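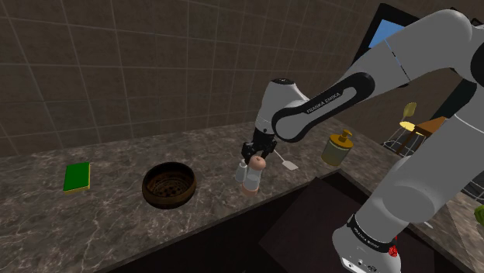
Counter space, and the lack of it

We moved to the apartment in Clarkby in April, and the kitchen came with the one thing I had wanted for years, a long run of clear counter. It lasted until the second weekend. By then it held the toaster, the mail, a bag of onions and a lamp that had no other place to go.

Our old place in Surton had 2 feet of counter between the stove and the sink. I cooked dinner there most nights for six years and it was fine. I chopped, put the board in the sink, and used the same spot for the plates. With more room I stopped putting things away, and making a sandwich started with moving a pile.

So I tried a few changes. The mail now goes in a drawer by the front door. The onions went under the sink, then to the hall closet when I found out the pipe sweats in warm weather. The blender went to my sister, who uses it. I kept the toaster out – we have toast every day and I don't want to lift it twice before coffee.

I did look at having shelves put in. Fornier quoted me 4,000 dollars for a full wall, and over 900 for a single cabinet with doors. I bought a plain rail with hooks from Jaber for 100 and put it up myself in an evening. One end is slightly low. The pans hang on it and the ladles hang between them.

The rule I have now is that whatever comes out for a meal goes back before we sit down to eat. The food gets a little cold. My husband thinks this is silly and does his share after dinner, so half of the kitchen is clean at seven and the other half at eight.

The lamp is still on the counter. I am looking for a small table for it.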